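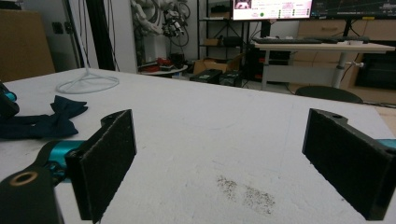 Jul 17, 2020

Bench rules for the hand-held gripper, as agreed with Llinos and Decha this morning. The March version goes in the bin.

Check the finger pads before each session. If the foam face is lifting at a corner, swap the finger and write it in the log. No glue repairs on the bench.

Table gets wiped between tasks, also when the task is wiping. Crumbs stay only if the task sheet asks for them. Cloths are left crumpled at the start, never folded to look nice - Lowri's point, and she's right, the folded ones made the March set too easy.

Cables: coil anything not in use and keep it to the back of the table. Nothing hanging over the front edge.

Fixed arm stays powered down while someone is working by hand at the table. Prosser's draft wants a 2 second stop check as well. I think that belongs in the arm sheet and have told Iestyn so.

Sessions run up to 14 minutes, then put the tool down. Decha wanted longer. Left as is for now.

Numbering picks up at 2624.

Still open: who signs off a swapped finger. Ask Safta.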